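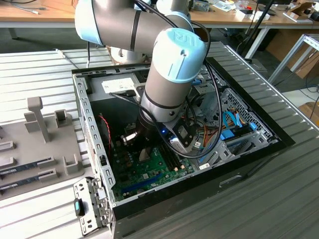
Do I need to take the motherboard out to add memory to an old desktop?

Leave the motherboard where it is. Memory sticks go in from above with the board still screwed to the case, and the whole job takes 18 minutes if you're slow and careful like me.

Home > Guides > Desktop Repair > Adding Memory
Last updated: November

I love this job. Of everything you can do to a tired old tower, putting in memory is the one I'd hand to a complete beginner, and I still get a little thrill when the new total comes up on the screen!

What you need

A Phillips screwdriver (mine is a stubby Truline with a magnetic tip), a matched pair of sticks, a small dish for screws and decent light. I keep an old Besow desk lamp clamped to my bench for this. Look up your exact model before you buy anything. DDR2, DDR3 and DDR4 sticks look very much alike in a shop listing, but the notch is in a different place on each and the wrong kind won't seat.

Getting in

Shut the computer down fully, switch off the power supply at the back and pull the plug. Then hold the power button for a few seconds to drain what's left. Lay the case on its side so the board faces up, take off the side panel and put the screws in the dish.

If a small LED is lit on the board, the board is still getting power. Stop, check the plug and the switch, and wait for the light to go out before you put your fingers anywhere near the slots.

Touch bare metal on the inside of the case. I do it again every time I come back from getting coffee.

Finding the slots

Memory slots are long and narrow with a clip at one end or both, and they usually sit close to the processor and its heatsink. Don't mix them up with the expansion slots farther down, where graphics and sound cards go. Those come in all sorts of colors (blue, white, black), so go by position and clips, and check the manual if you have it.

Wires are the real nuisance in older cases. Flat SATA cables and the power bundle love to flop right across the spot you want. Move them gently to one side, and if you must unplug something, take a phone photo first. I once put a drive cable back on the wrong port and spent a whole evening blaming the memory.

Putting the sticks in

1. Open the clips on the slots you're going to use. With 2 sticks in four slots, the manual will tell you which pair to fill. On many boards it's every other slot.
2. Hold the stick by its edges and match the notch to the bump in the slot.
3. Press straight down with a thumb on each end. It takes more push than you'd expect! The clips should snap up by themselves.
4. Look along the top of both sticks. If one end sits higher, take it out and go again.

First start

Check that no cable is touching a fan, plug back in and turn it on. The first boot can be slow, so give it a minute before you worry. My last one (a hand-me-down I call Belska) reported 3588 MB usable out of 4 GB, because the built-in graphics keep a share for themselves. A number a bit under what you bought is fine. If you only see half, one stick isn't seated, so power off, unplug and press it in again.

Beeps and a black screen nearly always mean the same thing. Reseat first, then try one stick at a time.

Home | Guides | Tools | Contact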